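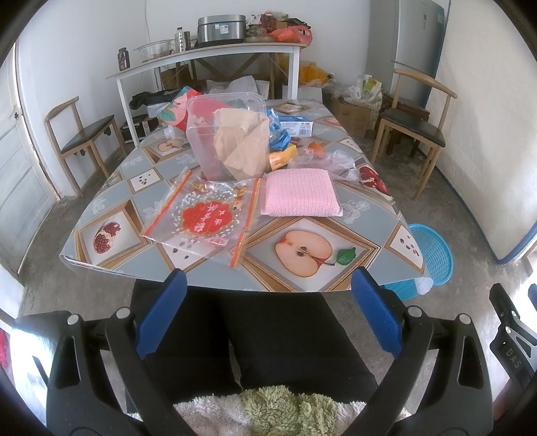 There is a certain kind of table that every family seems to own, whatever it is made of and wherever it stands. It is the one where the mail gets opened and the candy gets shared out, and where anything that has no other home comes to rest for a day, and then for a week, and then for so long that everyone eats around it. I grew up at one of these and I have one now, and I have never managed to keep it clear past Tuesday.

I used to think of this as a failing. My grandmother certainly did! She believed in a good cloth, wiped down after every meal, and she chose hers with more care than she gave to her winter coats. Fruit was her favorite (apples, pears, pomegranates split open to show the seeds), set in panels with a bit of scrollwork between, and a shine on it so that spilled tea could be chased off with one pass of the rag. I still can't walk by a cloth like that in a market without stopping to rub the corner between my fingers.

What I have come around to, after a good many years of shuffling things from one end to the other, is that the little pile in the middle is worth reading before you clear it. Candy in a resealable bag means somebody was being sensible. A small carton that looks like medicine belongs up on a shelf, away from the sweets, and it should go there first, before you get distracted. A folded waffle towel can stay, in my opinion, because you'll want it in a minute anyway.

The clear plastic box is where most of us go wrong. We buy it to bring order, and I have bought mine from Calano and from Nygård and once, in a weak moment in August, a set of 3 from Jitham that didn't stack. Then we drop in whatever is closest, wrapping paper and all, and because we can see through the sides we feel we know what's in there. Take the paper out. Fold it if you're a folder, throw it away if you aren't, and look at how much room you have.
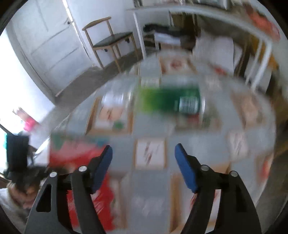

Cans are their own small nuisance, as they roll. I like them standing up at the back, near the wall, with the label facing out, and I like the cups and clear tubs nested beside them so the middle of the cloth is free for elbows. Loose bags go inside one bigger bag. Anything yellow or blue and crinkly that you can't identify by feel gets opened and eaten, or opened and regretted.

Then wipe the cloth, put the kettle on, and sit down while it lasts.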